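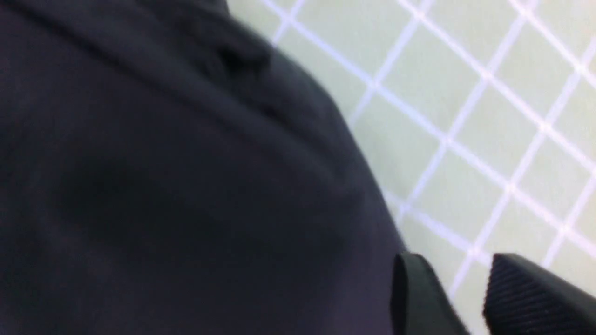

The first visitor to speak, even before our guide had finished her welcome, wanted to know why the town should pay for keeping guns that people had already decided to give away. Melt them, he said, and be done. Half of the group nodded and the other half looked at their shoes, and so our visit to the Bekside surrender store began with a quarrel, a polite one.

I had put my name on the list in March and the visit was in July. I have lived in this country for many years, but I come from a place where a gun is either in the hands of a soldier or in the cupboard of a farmer, and I wanted to see what happens to the ones that are handed in. The newspapers write much about the arguments and little about the building.

The building stands behind the bus garage, on the road to Stimgate. It used to be a dairy. You leave your telephone and your keys at the desk, you sign twice, and you receive a visitor's card which must hang where everybody can see it. We were 14 persons. Two did not have the right papers and had to wait with the receptionist until the question was solved by a call to the council. It took a long time and the guide did not want to start without them, which I found correct.

The guide showed us the receiving room first. Every gun gets a number and a sheet, also the air rifles and the old things that could not fire any more. Last year 3,977 items came in across the whole county, and of these 1,969 were firearms in the meaning of the law. The rest was ammunition boxes, replicas, knives that people brought because they were coming anyway, and one part of a ship's signal gun. She said the replicas are a big part of the work, for the same reason that they are a big part of the trouble in the street -- from some metres away they look the same, and someone must open each one and write down what it is.

After this the quarrel came back. A woman in our group said that looks should not matter in the law at all, only what the thing can do. The man from the beginning said that when it is pointed at you, you do not ask what it can do. I thought both were right and I did not say anything. The guide said that she only counts them.

The destruction is not done in Bekside. A firm called Grasso collects the items, and the metal is cut in their yard at Badent with an officer watching. I had hoped to see this part, but visitors are not allowed there, and instead we saw a film of it on a small television. The sound did not work. The cutting machine is slower than I expected.

What is kept, and this was the point of the first question, is only a small number: pieces which a court still needs, and pieces which a museum has asked for in writing. The yearly cost of the storing was given to us as a little more than the cost of one teacher. The man said this was still one teacher. Nobody could answer him, and the guide wrote his remark on her paper for the council.

We were brought to a room with tea and biscuits at half past three. There was a box for comments. I wrote that the sheets should be explained better, as the colours of the copies (white, yellow and pink) were mentioned many times but not what they are for. I also wrote that the building is cold, even in summer, and that visitors should be told to bring a jacket.

For those who want to go: there are two more visits before the winter, you ask for a place by letter or at the library desk, and you need a document with a photograph. The bus stops at the garage, but after five o'clock it goes only once in the hour. Parking is on the other side of the road and costs the same as in the centre.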